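Clundville to Host Regional Trade and Investment Forum in March

24/09/2021

Clundville will welcome business owners, city officials and development agencies from across the region next March, when the Wustum Forum on Trade and Investment comes to town for the first time. The organizers confirmed the choice this week after a long summer of visits, phone calls and, by all accounts, a good many shared lunches.

The forum, which has moved from city to city since it was founded, brings together people who would not otherwise find themselves at the same table: port managers and seed suppliers, bankers and school principals, mayors of large cities and mayors of very small ones. Last time it drew 284 delegates. For the Clundville meeting the organizers are planning for up to 696, and the city has set aside both halls of the Sepúlveda Center along with the smaller meeting rooms upstairs, where most of the real talking tends to get done anyway.

Imani Odera, who chairs the forum's program team, said she was delighted with the decision and even more delighted by the welcome she received when she came to look around.

"We were met at the station, we were fed, and we were told very frankly what the city could do and what it would need help with," she said. "I came away thinking that these were people we could work with. You can fix a projector. It is much harder to fix a host who doesn't want you there."

The program is still being put together, but the main themes have been settled. There will be sessions on cross-border freight, on getting loans to small firms that have never had one, and on training young people for jobs in manufacturing, health and food processing. A full afternoon has been given over to trade rules for farm goods, a subject that ran so far over its time at the last forum that the closing dinner had to be held back while everyone finished their points.

Smaller companies will have a floor of their own this time around, with 30 stands offered at a reduced rate to firms with 13 employees or fewer. Virkesik, the business network that looks after the exhibition, will choose among the applicants and pair each one with a larger company willing to give advice over the two days.
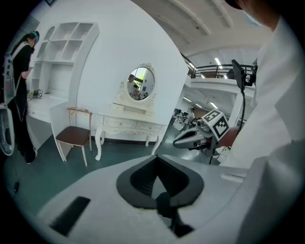

Victor Lukumay, who leads Virkesik, has been to every forum so far and still speaks of the first one with great fondness, although it rained throughout and the coffee ran out before ten in the morning.

"People remember the speeches less than you would think," he said. "They remember who they sat next to. I met my oldest business partner in a line for sandwiches, and we are still arguing about the same contract!"

City officials say extra buses will run between the station and the Sepúlveda Center on both days, and residents are warmly invited to the opening session, which is free of charge. Registration for delegates opens next month, and small firms hoping for a stand can write to Virkesik for an application form.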